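스토서스 생활공방 중간 진행 보고
받는 분: 라바냐 알바 담당자님
보내는 사람: 하리시 크리슈난
9월 14일 토요일

알바 담당자님, 안녕하세요. 지난 5월에 첫 지원금을 받고 나서 짧은 메일만 몇 번 드렸는데, 이제야 제대로 된 보고를 올립니다. 늦어진 점은 너그럽게 봐주시면 좋겠습니다. 여름 내내 공방 식구들이 정말 부지런히 움직였고, 그러다 보니 쓰고 싶은 이야기가 많아져서 글이 조금 길어질 것 같습니다. 차 한 잔 곁에 두고 천천히 읽어 주세요.

먼저 공간 이야기부터 드리겠습니다. 신청서에 적었던 대로 안쪽 방을 정리와 포장을 연습하는 방으로 바꾸었습니다. 원래는 오래된 서류장과 접이식 의자가 벽을 따라 쌓여 있던 곳이라 처음 문을 열었을 때는 저도 한숨이 나왔는데요, 자얀티 피샤로디 선생님이 사흘 동안 나오셔서 버릴 것과 남길 것을 하나하나 가려 주셨습니다. 서류장은 복도로 옮겼고 의자는 상태가 좋은 것만 남겼습니다. 남은 자리에는 밝은색 나무 탁자를 들여놓았습니다. 탁자 값은 예산표의 가구 항목에서 썼고, 그 항목은 60퍼센트를 집행한 상태입니다. 나머지는 수납 선반을 사려고 남겨 두었습니다.

탁자를 고를 때 의견이 꽤 갈렸습니다. 모한다스 라오 선생님은 때가 덜 타는 어두운 색을 원하셨고, 저는 물건이 잘 보이는 밝은색이 좋겠다고 우겼습니다. 결국 아코디언 문 옆 창가에 견본을 놓고 며칠 써 본 다음에 밝은색으로 정했습니다. 낮에 햇빛이 들면 나뭇결이 은은하게 살아나서 방 분위기가 한결 부드러워졌고, 라오 선생님도 요즘은 별말씀이 없으십니다. 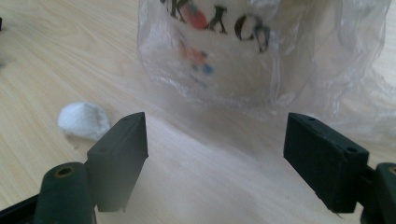
포장 연습은 매주 두 번, 오전반과 오후반으로 나누어 진행하고 있습니다. 등록하신 분은 모두 40명이고, 한 반에 12명을 넘기지 않으려고 합니다. 처음 두 주는 천 주머니와 종이 상자만 다루었습니다. 손에 힘이 적은 분들도 부담 없이 시작할 수 있었고, 상자 접는 순서를 익히면서 서로 가르쳐 주는 모습도 참 보기 좋았습니다.

그다음이 투명 비닐봉지였는데, 저희가 이걸 너무 쉽게 본 것 같습니다. 얇은 비닐은 입구를 찾는 것부터 만만치 않고, 한번 구겨지면 주름마다 빛이 반사되어 어디가 가장자리인지 헷갈립니다. 시력이 약하신 분들이 특히 힘들어하셨습니다. 그래서 밍데 리우 선생님이 수업 순서를 다시 짜 주셨습니다. 지금은 봉지를 탁자 위에 펴고 손바닥으로 쓸어 주름을 누그러뜨린 다음, 입구를 엄지로 벌리고, 가벼운 물건부터 넣습니다. 글로 쓰니 단순한데 이 순서가 자리 잡기까지 세 번이나 고쳤습니다. 한 수강생 분은 집에서도 해 보았다며 양말을 봉지째 들고 오셔서 다 같이 박수를 쳤답니다!

재료 쪽 말씀도 드려야겠네요. 봉지와 상자는 바코에서 100장 묶음으로 받아 쓰고 있고, 한 번 쓴 봉지도 찢어지지 않았으면 모아 두었다가 다시 연습에 씁니다. 덕분에 소모품 비용이 계획보다 천천히 줄고 있습니다. 라벨지는 아키놀라에서 주문했는데 첫 물량의 접착력이 약해서 교환을 요청했고, 새 물량이 올 때까지 라벨 수업은 미루었습니다. 이 부분이 지금 일정에서 가장 늦어진 곳입니다.

아쉬운 점도 솔직하게 적겠습니다. 오후반 출석이 여름 더위에 많이 떨어졌습니다. 창가 자리가 밝아서 좋은 대신 오후에는 덥기도 했고요. 얇은 커튼을 달고 시작 시간을 한 시간 늦추었더니 조금씩 돌아오시는 중입니다. 그리고 가정 방문 정리 수업은 신청하신 댁 가운데 아직 네 곳밖에 찾아가지 못했습니다. 라오 선생님과 제가 번갈아 다니고 있는데, 이동 시간이 생각보다 길어서 같은 동네끼리 묶는 방식으로 일정을 바꾸려고 합니다.

다음 기간에는 수납 선반 설치를 먼저 끝내고, 라벨 수업을 시작하고, 프라다우 마을회관에서 하루짜리 공개 수업을 열어 볼 생각입니다. 회관 쪽과는 이야기가 거의 되었고 날짜만 남았습니다. 선반은 높이를 두고 또 의견이 갈리고 있어서(이번에는 피샤로디 선생님과 라오 선생님입니다) 앉아서 손이 닿는 높이를 수강생들과 함께 재 본 뒤에 주문하겠습니다.

한 가지 부탁을 드리자면, 가구 항목에서 커튼 값을 처리해도 되는지 확인해 주시면 감사하겠습니다. 금액은 크지 않고 영수증은 정산 서류에 따로 묶어 두었습니다. 혹시 근처에 오실 일이 있으면 오전반 시간에 들러 주세요. 수강생 분들이 담당자님을 꼭 한번 뵙고 싶다고 자주 말씀하십니다.

하리시 크리슈난 드림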